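**Perwood — communiqué de presse, octobre**

L'association Julterberg achève la restauration de 11 mares forestières sur le plateau de Perwood. Le chantier a permis de replanter 3313 plants d'hélophytes et de retirer deux anciens drains agricoles.
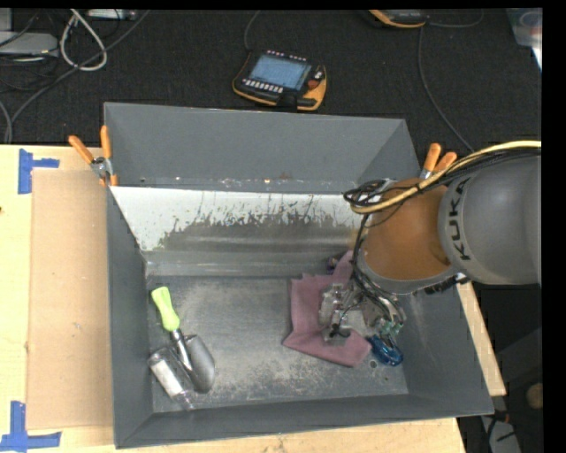
« Les tritons ont besoin de mares proches les unes des autres », rappelle Mercy Obura, responsable du projet. Un suivi des amphibiens — 74 points d'écoute — commencera au printemps. Les résultats seront transmis à la commune de Winwood.

Contact presse : Elibariki Kimaro, association Julterberg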